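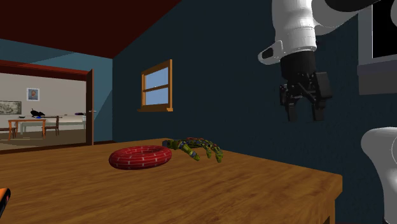

Red brick pattern with thin white mortar lines, on a ring lying on a wooden table.

Round wall in Plakmont Park will be closed for repair until spring

Monday, October 12, 2020 - by Purificación Bermúdez

Reading time: 3 minutes

The round brick wall in Plakmont Park in Temberg will be closed to visitors from this week. The town wants to change the damaged bricks and to fill the joints again before the frost of next winter can do more harm. The work is planned to finish in spring, but the exact day depends on the weather.

The wall stands around the old rose garden and many people in Temberg know it as a place to sit, as the top of it is low and wide. In July a piece of the top layer came down on the north side after a heavy rain. No person was hurt. The town put a fence on that side and asked the building firm Abbasi to look at the whole wall.

The report of the firm was ready in September. It says that the base is in good condition and does not need to be opened. The problem is in the upper part, where an earlier repair was made with a cement that is too hard for the old bricks. Water stays behind the cement, it freezes, and the face of the brick breaks away. More than 2,000 bricks must be changed.

Onni Hämäläinen, who leads the work for Abbasi, explained that a round wall takes more time than a straight one. With a normal brick the joint is narrow at the inner side of the curve and wide at the outer side. If the curve is tight, the mason has to cut the bricks or order them in a special shape.
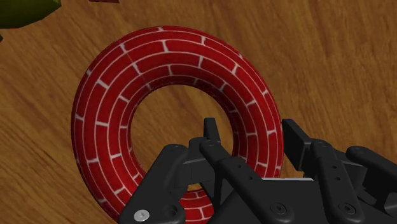 On a curved form, the pattern is longer at the outer rim and shorter near the inner edge.

"In the old part they used shaped bricks, and in the repaired part they used normal ones and filled the rest with cement," Hämäläinen said. "You can see the difference when you walk along it. We will go back to the shaped ones."

The new bricks will be made by a small brickworks in Wetis, 40 kilometers from the town. The first 300 are already delivered and were laid as a test piece near the south gate - visitors can look at it from the path. For the joints the firm will use lime mortar, which is softer and lets the water go out. Lime mortar should not be laid in frost, so the masons will stop in the coldest weeks and will only clean and sort old bricks during that time. The bricks which are still good will be used again on the inner side.

The rose garden itself will be closed also. The gardeners have cut back the roses close to the wall, and a few of them were moved to the beds by the pond. The playground and the path to the bus stop stay open as usual. The small parking area at the south gate will be used for materials, and drivers are asked to park on the street behind the swimming hall.

People who live near the park can expect some noise on working days, mostly in the first weeks when the hard cement is taken out. Questions about the work can be sent to the parks office or asked at the town hall desk in the morning.

Contact | © 2020 Temberg local news | Back to top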